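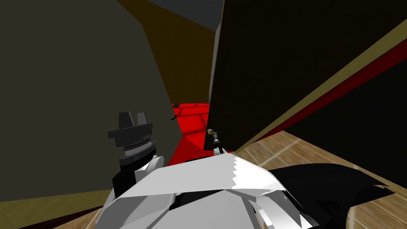
Hi all, reopening this one from me (Qusai Chamoun, outreach for the Manton corridor study) because the comment form is eating addresses again. We mailed the open house postcards to 534 households along Coltside Road, and people who type in the web link get as far as the street address box and then the form clears itself. On my phone the name box and the address box have also squeezed together sideways, standing up tall with just a sliver between them like the two black gripper fingers up top, and it's really hard to tap the right one. On my laptop the boxes look fine but still go blank.

What I've tried so far:
Cleared the cache, no change.
Different browser, same thing.
Turned off the map on the form page. The boxes stopped clearing! Turned it back on and they cleared again, so I'm pretty sure it's the map.
Asked Azar (our web host) if they'd updated anything. They said no, then said there was a plugin update overnight. Sigh.

Update, Sep 7, 2019
Went through the export this morning. We have 166 comments in the system and 75 of them have no street address, which matters a lot to me - I have to sort them by neighborhood for the Bremesden meeting and right now I can't tell who lives on the detour side. The comment text itself looks complete on every one I opened, so at least people's words are in there. Please don't delete the blank ones!

Second update
Azar rolled the plugin back and I sent in three test comments, two from the laptop and one from the phone. All three kept the address. The phone layout is still squished, so please leave this open for that part. I'm emailing the people who left an email address to ask for their street, and I'll add the answers by hand in the notes column. If anybody has a quicker way to merge those in, call me before I get going on it.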